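Ticket: Skandetero schedule feed shows wrong arrival day on Skudov – Potau flights
Status: Resolved, monitoring
Opened: 2021-01-20
Component: timetable import
Priority: Medium

Reported problem
Passengers booking the late evening flight from Skudov to Potau see an arrival date one day too early on the confirmation page. The departure date and both times are correct. The same flight displays properly in the airport departure list. The Kassab desk has received calls from people who thought they had booked the wrong day.

First check
Pulled the raw schedule message for flight 820. The airline sends the arrival time with a day offset of +1. The message is valid and the offset is in the right column. The import log has no errors or warnings.

Second check
Compared against the afternoon flight on the same route. No problem there, as it lands on the same day. Only flights that cross midnight are affected. Found three of them in the current winter timetable, all with the same fault.

Tried
- Cleared the page cache. No change.
- Deleted flight 820 from the test system and imported it again. No change.
- Switched the station time zone for Potau to UTC and back. Times moved as expected, day still wrong.
- Loaded the saved timetable from August. Dates are correct there.

The last result pointed to the import template. The August file was read with the old template, which is one column shorter. The new one has a column for the codeshare number ahead of the day offset, and the mapping was never moved over. The importer was reading the codeshare column, finding it blank, and storing an offset of 0.

Fix
Moved the day offset mapping one column to the right and ran the import again on test. All of the overnight flights now show the next day. Repeated on live after the evening bookings slowed down. The run took about 10 minutes. 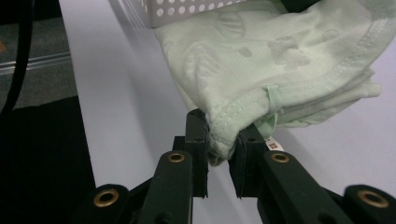 Gripper fingers closed on a fold of pale mint-green fabric.

Follow-up
Bookings made before the fix still carry the old arrival date in the stored itinerary. These do not update by themselves. Kassab desk to resend confirmations from the booking screen using "Rebuild itinerary" – plain "Resend" will send the old copy again.

Still open: the importer should reject a blank day offset instead of storing 0. Logged as a separate request with Skandetero. Leave this ticket in monitoring until the next full timetable load has gone through.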